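**Mastton peace parade, what route?**

**stoser_hill:** I've got the programme! 164 marchers, 2 bands, and it set off from Nogueira Street. Over the moon!

**Brayden Desjardins:** Brilliant find! But my gran's diary has it starting at Enard Bridge, and she was there.

**stoser_hill:** Printed programme beats a diary, surely? Mine's from June, a week before.

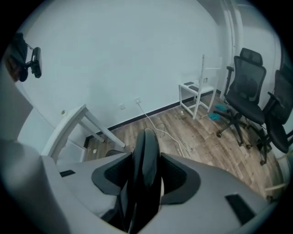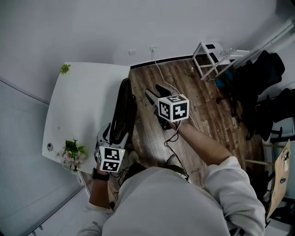 ## Page 2

**Brayden Desjardins:** A week before, so plans could change! She names four shops on the bridge side.

**tinwhistle:** I'm with Brayden. Can you scan the back page?

**stoser_hill:** Will do tonight. Still say Nogueira Street!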